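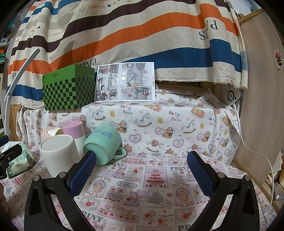 DATA CARD / Tabletop sets / Mugs on printed cloth

Set name: Gendton Mugs
Maintained by: Kristiansen
Last edited: Tuesday, December 11, 2018

Summary

Gendton Mugs covers one household task: putting a small group of mugs in order on a table. The mugs differ in shape and colour, and the cloth beneath them is busy. The set is meant for work on telling similar objects apart, finding handles and judging which way up a mug is.

Objects

There are 4 mugs in the group. File notes refer to them by short names.

pink: pink body, looped handle, white zigzag band with small sprinkle marks at the rim
two-tone: pinkish-purple section and white section, dark red lettering on the white
mint: mint green, rounded handle
white: large, plain base, curved handle, black oval outline with small text low on the body

A green and white soft pack of tissues is kept on the left side of the table. It is not a target object and has no entry in the label file.

Surface

The cloth is printed in pink, white and grey with Christmas motifs, strawberries, rabbits and blocks of lettering. The word PRINT appears several times in large grey capitals and should not be used as a landmark. The red-tiered tree is a better reference point. Matching by colour alone gives poor results for the pink mug, as much of the cloth is close to it in shade.

Start positions

Mugs may be upside down, on their side or leaning. Upside down is the most common start.
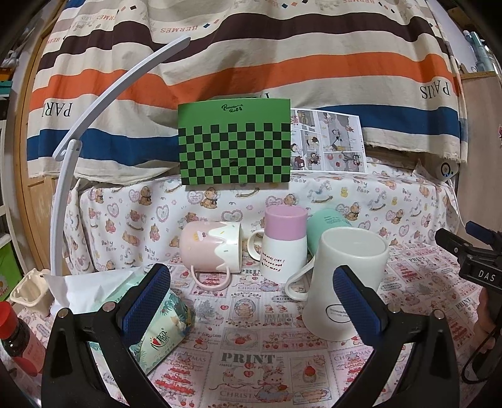

A mug counts as "side" when its wall rests on the cloth, and as "inverted" when the base is uppermost. Leaning mugs are labelled "tilted", whatever the angle. Handle direction is given from the near edge of the table: left, right, near or far. If the handle is hidden, the field is left blank.

Contents

300 sequences for training
24 sequences for checking
Average length about 400 frames

The checking sequences use the same mugs and the same cloth, so scores on them say little about other kitchens. Use the Rernport set for that.

Known problems

Mint and white are often partly hidden, and their outlines are less reliable than the other two.
Lettering on inverted mugs is upside down and has not been transcribed.
Labels made before September used "lying" for "side". Zollier scripts accept either word.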